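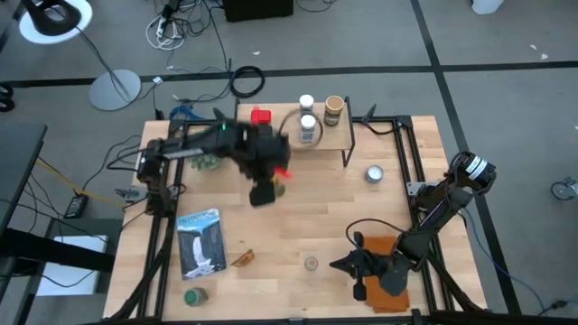 Wood movement, week 3 notes (cont'd from grain handout). Wood takes on and gives up moisture w/ the air around it. Swells across the grain, hardly at all along the length. Flatsawn moves more than quartersawn, see table in the Ladus reader. So a wide top never stays one width all year. Butcher block like the light, blond-grained top here, with black rails on all four sides, is the usual case to think through: where does the extra width go when the air gets damp? Leave a gap or use slotted holes. Do NOT glue a solid top down all round.

Terms
Moisture content (MC) = weight of water / oven-dry weight, x 100. Can go over 100 in green wood, people always get this wrong on the test.
Fiber saturation point: cell walls full, cavities empty. Shrinkage only starts below this. For most species near 30 percent, use 30 for homework.
EMC: where wood settles for a given temp and humidity. Changes by season, so indoors in February is dry (heating).

Worked problem
Sample weighs 285 g oven dry, 342 g wet. Water = 57 g. MC = 57/285 = 20 percent. Below fiber saturation so yes its already shrinking.

Fasteners
Buttons in a groove, figure-8s, slotted brackets. Fix the center, let both edges float. Breadboard ends: glue the middle few inches only, elongate outer peg holes.
Finish slows moisture exchange, doesnt stop it. Finish both faces or it cups.

For next time: read Tijani ch. on drying defects (checks, honeycomb, case hardning). Problems 2 thru 6. Bring your Claswood offcuts, weighed, label them. Shaohua Yan has the scale key.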